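Kitchen worktable

A kitchen worktable is a freestanding table used for preparing food, sorting groceries and holding dishes and utensils between one job and the next. It differs from a counter in that it is not fixed to the wall or to cabinets, and from a dining table in that it is usually left without a cloth and is not laid for meals. The terms prep table and work table are also used.

History

Before fitted cabinets became common, the table was the main work surface in most home kitchens. Dough was rolled on it, vegetables were trimmed on it, and the washing-up was often done in a basin set at one end. Fitted counters took over much of this work during the twentieth century. Worktables remained in use in larger kitchens, in rented rooms without built-in counters, and in teaching kitchens, where people need to stand on more than one side.

Construction

Most household worktables have a wooden top. Maple, beech and birch are common choices, and pine is used for cheaper tables. Tops may be oiled, waxed or lacquered. An oiled top needs fresh oil from time to time but can be sanded and repaired at home. A lacquered top wipes clean more easily – although once the finish is cut through, the wood under it tends to stain.

Stainless steel tops are standard in restaurants. Stone tops are favored for pastry but are heavy and hard to move.

Use

A worktable in daily use carries a mix of food and equipment. Bowls are generally kept toward the middle, within reach from either side. Trays with raised sides hold loose items together and allow them to be carried off in one trip. Cups, spatulas and ladles are set down wherever there is room, and a sponge is often kept on the table itself for wiping up.

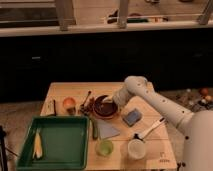 A light wooden table with a dark brown bowl, a green tray, cups and a small blue sponge.

In her household manual The Clear Table, Rima Hamdan divides the surface into 2 areas, one for items waiting to be used and one for items that are finished with. Marius Dumitrescu, writing on small kitchens, recommends a single tray as the boundary between them. Neither method is in wide use outside cooking classes, where the Hamdan layout is sometimes taught under the name "split table."

Care

Crumbs and peelings are cleared first, and the top is then wiped with a damp cloth or sponge and dried. Standing water can raise the grain of bare wood or leave pale rings in a waxed finish. Raw meat and fish are normally cut on a separate board, which is washed with hot water and soap. Fruit may be left out on the table in a bowl or other container, but cut fruit should be covered and chilled.

See also

Butcher block
Cutting board
Kitchen island
Serving tray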